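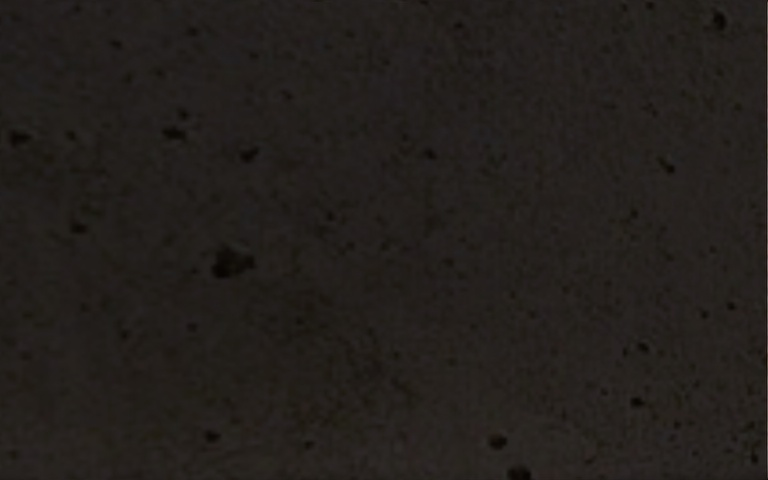 Dark concrete up close, pits and all.

If you stream your games from a faraway server, the picture is only as good as the trip it takes through your house, and a few small chores can make that trip a lot smoother. I've been playing on Furtado most evenings this winter (and Weron before that, until my library outgrew it), and these are the habits that stuck.

Start with a cable. I know, I know – it's ugly along the baseboard, but my old wireless setup gave me a delay of 274 milliseconds on a bad night, and no racing game is any fun like that. Flat cable tucks nicely under a rug edge, as long as it's not somewhere people walk.

If you have to stay wireless, get the router up off the floor and out of the TV cabinet, and use the 5 GHz band if the router is in the same room.

Dust the streaming box every 2 months or so. My little Protov runs warm, and its vents clog with lint faster than you'd think! Unplug it first, then use a soft, dry paintbrush.

Wipe controllers with a barely damp cloth, and go around the sticks with a dry cotton swab.

Last thing, pause any big downloads before you sit down. Drarkmont likes to fetch its updates right after supper, so I moved mine to 4:00 in the morning and haven't had a stutter on a Tuesday game night since.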